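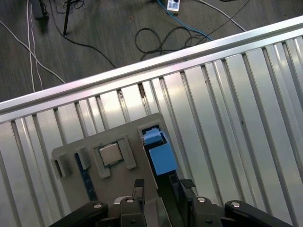

Demo table 2, wrist camera view. Fixture board in place, cables on the carpet behind the rail.

Open day safety walk-through – robot demonstration area
Site: Nallville workshop
Checked by: Monique Texier
Demonstrator: Ludivine Roussel
Month: August
Time: 8 am, before doors

Results: OK / Fix before opening / Note

1. Table and rail
OK. Extrusion table is level and doesn't rock when leaned on. Brackets checked with a hex key.
Note: some dark bits in the slots near the middle, one small piece wedged just below the rail. Vacuum the grooves.

2. Fixture board
OK. Clamped and can't be shifted by hand. Square chip with the silver lid is in its centre holder. Use the dummy chip only, not the good one from the Quintana job.
Note: light blue foam blocks go at the right end of the board. The larger one is standing partly outside its slot. Ludivine to confirm the start position before the first run.

3. Gripper
OK. Pivot screws on the linkages checked for tightness. Finger pads secure. Keep hands clear of the linkages when the arm is powered, including during resets.

4. Floor and cables
Fix before opening. White, black and blue cables are running loose over the carpet behind the table, with a coil of black cable close to the rail. Tape down or cover anything a visitor could reach. Hang the coil up.
Fix before opening. White power box is on the floor. Move it behind the barrier where the blue cable still reaches without pulling.
Note: thin tripod leg on the carpet is hard to see. Put bright tape on it.

5. Visitor barrier
OK. Set 700 mm from the table edge. Flira can lend a second belt post if the line gets long.

6. Stop button and speed
OK. Stop pressed twice from the demonstrator's side, arm halted both times. Reduced speed set and locked. Password is with Ludivine.

7. People
Fix before opening. Sign-in sheet has 111 names. Small groups only at this table, the rest wait at the Skonmont display.
Note: children stay with an adult. No reaching over the belt for photos.

Comments
L. Roussel: Cable covers are in the storeroom, will lay them before the first group. Foam blocks will be reset by me between runs.
M. Texier: Will come back and look at items 4 and 7 before doors. Arm stays off until both are signed.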